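**Marks on a white matte tabletop, and a steel plate that won't come clean**

Posted 4/30/25 in Kitchen & Surfaces

I have a plain white table that gets used for food prep and for everything else. It has a matte top. I bought it in December and it looked fine for a while. Now it has small dark specks all over, plus smudges and light scuffs, mostly toward the middle and the right side where I work. I wipe it with a damp cloth and dish soap every night. The smudges move around but the specks stay.
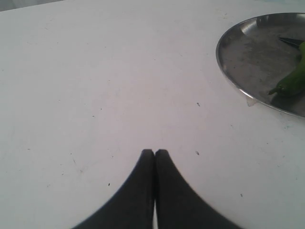 *White tabletop with the steel plate at upper right.*

The plate is a separate problem but maybe the same cause. It's stainless, the rim is still shiny, and the inside has gone dull with streaks and water spots. I have 7 of them and they all look like this. We have hard water. I don't want to use anything that will ruin the matte finish. Is there one product for both or do I need two?

— Bridano

---

**Tully**

You need two different things. Do the table first.

Put a little baking soda on a wet microfiber cloth and rub one spot lightly for a few seconds. Try it near a corner before you do the middle. If the speck comes off, it was sitting on the surface and you can do the rest the same way. If it doesn't, it may be a nick in the finish with dirt in it, and scrubbing harder will only leave a shiny patch. Matte tops go shiny when you rub them too much and you can't get the matte back.

For the scuffs, a clean white pencil eraser works on some of them. Don't use the melamine sponges every day. They're a fine abrasive.

Rinse with plain water and dry with a towel. Soap left on a white top picks up dirt, and I would guess that's where your smudges come from.

For the plates, mix 500 ml of warm water with 2 tablespoons of white vinegar. Soak them for 13 minutes or so it covers the spots, wash with dish soap, rinse, and dry right away. The drying matters more than the soak. Keep the vinegar mix off the table until you know what the top is made of.

---

**Jutlow**

I just use a tablecloth

---

**Iltetti**

Agree with most of what Tully said. If the vinegar doesn't do it, the dull part inside the plate could be fine scratches from forks and scouring pads. Vinegar takes off mineral spots but it won't fix scratches. You can use a paste cleaner made for stainless, rub with the grain if there is one, and wash it well before you eat off it.

Also check the bottoms of the plates. Mine had grit stuck underneath and it was marking the counter every time I slid one over.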